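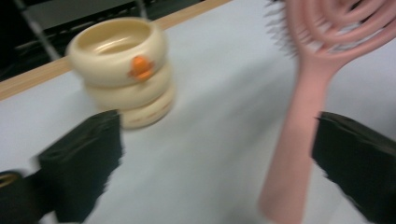

A pink hairbrush and three stacked cream rings on a white tabletop.

Cleaning Hairbrushes and Combs at Home

Apr 19, 2020
By the Rilten Household Desk

Print this page | E-mail this page

A brush that gets used every day should be washed every two weeks. If you use gel or hair spray, make it once a week.

Pull out the loose hair first. Slide the tail of a comb under the mat of hair and lift it in sections, working from the edge to the middle. Snip stubborn clumps with small scissors, taking care not to nick the pad.

For plastic brushes, fill the sink with an inch or two of warm water and add a squirt of shampoo. Swish the bristles and scrub between the rows with an old toothbrush. Keep the handle out of the water. Brushes with a cushioned pad have a small air hole, and water that gets in there can stay for days.

Wood handles and boar bristles should never be soaked. Dip just the tips, rinse quickly and wipe the handle with a dry cloth.

Combs can sit in the suds for 18 minutes. Rinse them under the tap and run a cloth between the teeth.

Dry everything bristles down on a towel overnight. Do not use a hair dryer on a glued pad.

Lint left at the base of the bristles comes out with a dry toothbrush once the brush has dried. Replace any brush with a split pad or bristle tips that scratch.

Last updated: October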